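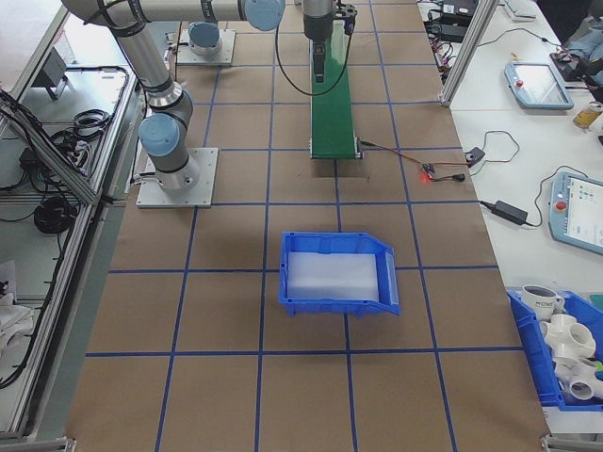

# Unit 4: Conveyor Pick and Place

Handout for the Drultwood workcell. Read before your first session at the table. Revised 08/10/2024. Course lead: Berwyn Dafis.

## Purpose of the unit

Students will program the arm to take a part from the green conveyor and release it into the blue bin in the middle of the table. The task is simple to state and hard to do reliably. Most of the grade depends on how the program handles parts that arrive late, crooked, or not at all.

Work is carried out in the groups assigned in January. Each group submits one program and one written report.

## The work area

The table is covered in brown kraft paper and marked with blue tape. The tape lines form the grid used in all position records for this unit. Name a square by its row, counted from the conveyor end, and then its column, counted from the left. Do not add tape or move the existing lines. If a line lifts, press it down and note it in the table log.

The bin has a sloped front lip. For this unit the lip faces right, toward the white work surface where the pendants are kept. A program that was written for a different bin direction will need a new release point, and groups reusing code from Unit 3 should check this first.

The circuit board to the right of the conveyor and the small black sensor module are joined by light wiring that lies on top of the paper. Keep sleeves, notebooks, and tools away from it.

## Before you move the arm

1. Confirm that you are holding the pendant for the correct arm. There are two robot bases on the table and two pendants on the work surface.
2. Find the red emergency stop on the pendant and say aloud to your group that you have found it.
3. Look along the cable at the wrist. It must hang free of the belt through the full path you intend to use.
4. Set the speed limit to 195 millimeters per second. This limit applies to every first run, including first runs of a changed program.
5. Clear all hands from the taped area.

## Programming notes

Begin with four taught points: home, above belt, grip, and release. Save them in the Jivik project folder under your group name. Points saved only on the pendant are erased at the end of the week.

The gripper should point straight down when it closes. Students often tilt the wrist slightly to make a reach easier, and the fingers then close on the part unevenly. If the grip point cannot be reached with the gripper vertical, change the approach path and leave the tilt alone.

Allow a wait of 500 milliseconds after the close command before lifting. You may shorten this later, provided that your report includes the test results that support the change.

Use the Rosser template for the main loop. It contains a timeout branch that is empty as supplied. Filling in that branch is part of the assignment — a program that waits forever for a part will not pass.

## Test parts

White PVC pipe fittings are used for the graded run. Cross and tee joints present different surfaces to the fingers, so test with both shapes. Return all fittings to their bin after use.

## Report

The report should contain:

- the taught points, with grid squares
- a flow diagram of the main loop, including the timeout branch
- a table of test runs, with failures described in full sentences
- one change the group considered and rejected, with its reasons

The passing mark is 71. Reports are submitted through Ritine, and one copy is enough for the whole group. Programs that do not match the submitted flow diagram will be returned without a mark and may be resubmitted once.

Questions about pendant access or table time should be sent to Berwyn Dafis before the session concerned.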